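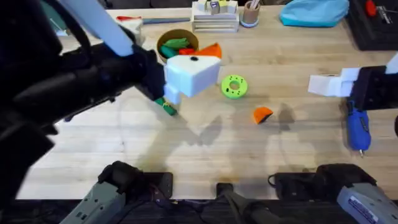
3D-printed toys on a butcher-block table, among them a white chicken and a lime-green donut

A 3D-printed toy is a plaything built up in layers by a desktop or industrial printer, most often from melted plastic filament. Such toys include animals, play food, vehicles, puzzles, building pieces and jointed figures. They are made at home, in schools and libraries, and by small shops that sell finished toys or the digital files used to print them.

Materials

The most common material is polylactic acid (PLA), a plastic usually made from corn or sugarcane. It prints at fairly low temperatures, comes in many colors and holds small details well. PLA softens in a hot car or a dishwasher, so toys made from it are washed by hand in lukewarm water. PETG is tougher and bends slightly before it breaks. Flexible filaments, sold under the general name TPU, are used for tires, straps and squeezable figures.

Resin printers give a smoother surface and finer detail, but uncured resin irritates the skin, and cured resin can be brittle. Resin is used more for display models than for toys meant for handling.

Design

Many printed toys have blocky or rounded shapes with a wide, flat base. A flat base sticks well to the print bed, and simple shapes need few supports, the thin temporary columns that hold up overhanging parts during printing. Layer height is commonly 0.2 mm. Thinner layers show less on curved surfaces but lengthen the print.

Color is handled in several ways. A printer with a filament changer can switch colors within one print. On a single-color machine, the parts are printed separately and then pressed or glued together. A chicken may have a white body with an orange beak, and a donut may have dark dots for sprinkles. Eyes and other small marks can also be painted on.

Jointed toys are either assembled from loose parts or printed in place. In a print-in-place toy, the links are separated by narrow gaps and come off the bed already able to move. If the gaps are too small the joints fuse, and if they are too large the toy falls apart.

Play food

Play food is a common subject. Donuts, fruit slices, eggs and vegetables are short prints that use little filament. The Tedmont pattern set, first shared as free files, contains 66 pieces in two sizes. The Trikotero set is drawn in flat-sided shapes and was intended for classroom sorting games. Sets of this kind are often kept in a bowl or basket and sorted by color, shape or type.

Finishing

Printed parts usually need some cleaning up. Supports are broken off by hand or cut with flush cutters, and the marks they leave are filed or sanded. A rotary tool is faster, but at high speed it heats the plastic and can smear the surface. Fine strings of plastic can be removed with a brush or a brief pass of warm air. Parts that do not lock together are joined with cyanoacrylate glue or epoxy. Hot glue is quick to apply but holds poorly on smooth plastic.

Safety

Small parts are a choking hazard for children under three, and thin pieces such as beaks, tails and legs can snap off. Designers lower the risk by thickening these parts or printing the toy in one piece. The grooves between layers can trap dirt and bacteria, and ordinary prints are not recommended for toys that babies put in their mouths. Toys offered for sale must meet the same rules as other toys in the country where they are sold.

See also

Fused filament fabrication
Play food
Wooden toy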